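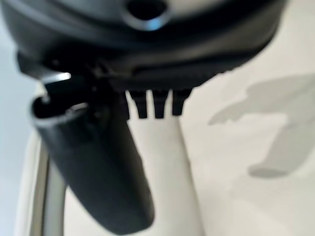 4. Gripper and Camera Check

Home Setup Care Repair Parts Contact
Last updated: Aug 23, 2019

This section covers the Zamora gripper on the Ivus mobile arm. Do the check after the first installation, after any finger change, and whenever the robot has been moved to another site. You need the hex key set from the tool pouch, a lint-free cloth, and the tablet with the Grarano service app signed in.

CAUTION: The fingers can close without warning while the arm is powered. Press the stop button and wait for the status light to turn solid amber before you put your hands near the gripper.

4.1 Inspect the gripper

1. Park the arm. In the app, open Service and choose Park Low. Wait 30 seconds after the arm stops moving.

2. Press the stop button.

3. Wipe the gripper housing and fingers with the dry cloth. Do not use alcohol on the finger surfaces. It dulls the coating and the fingers lose grip on smooth fabric.

4. Look at the joint where each finger meets the housing. Remove any thread, hair or carpet fiber by hand. Do not blow it out with compressed air.

5. Try to move each finger sideways. A small amount of spring is normal. If you hear a click or feel the finger shift and stay there, tighten the finger screw a quarter turn and try again.

6. If the finger still shifts, stop here and go to Section 7, Replacing a Finger.

Note: Fingers supplied before May have a shorter screw. Do not mix screws between the old and new fingers.

4.2 Check the wrist camera

1. Release the stop button and hold Resume until the status light turns green.

2. Open Cameras, then Wrist. The live view should come up with part of the housing and a finger in it. The housing will look soft. The camera is focused on the grasp area, and the focus ring should be left alone.

3. Move the arm slowly over a pale surface using the jog pad. If the shadow of the arm falls across the spot you want to pick from, turn the base a little until it clears. Strong shadows are the most common cause of missed picks on light furniture.

4. Tap Save Reference. The app stores the finger position and compares it at each start-up.

If the app shows error 1821, the finger position does not match the stored reference. Repeat 4.1, then save a new reference. If the error comes back, contact Tshabalala Service and have the serial number of the gripper ready.

4.3 Check the overview camera

1. Drive the robot to the work area and leave the arm in Park Low.

2. Open Cameras, then Overview.

3. Tilt the camera with the slider until the whole pick area can be seen. Tighten the tilt lock by hand.
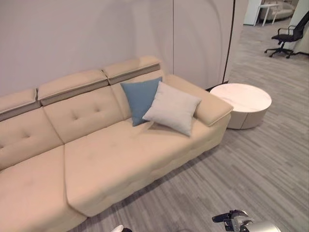 Tilt is correct when the parked gripper takes up as little of the view as possible and is still partly visible. The software uses that visible part to tell where the arm is before the first move. If the gripper has gone from the view altogether, tilt the camera down. For a sofa, aim so that the seat and the items to be picked are in clear view, as the two pillows by the armrest are, with the gripper low at the bottom edge. The side table next to the armrest is also in view, with its top clear, and can be marked as a set-down spot in the app.

4. Tap Mark Floor and trace the open floor on the tablet. Keep the line clear of table bases and of chairs on casters, which may be moved between runs.

5. Tap Save.

4.4 Test pick

1. Place one soft item on the seat, away from the other items.

2. Set Grip Force to 22 and Speed to 2.

3. Select the item on the tablet and tap Pick. Keep one hand on the stop button.

4. The arm should lift the item, hold it, and put it back. Repeat with the item turned the other way.

If the fingers slide off the fabric, raise Grip Force one step at a time. If the arm stops short of the item, repeat 4.2 from step 3.

CAUTION: Do not run the test pick with anyone sitting on the furniture.

5. When both picks have been completed, choose Park Low, open the Service log and record the check. Continue with Section 5, Charging.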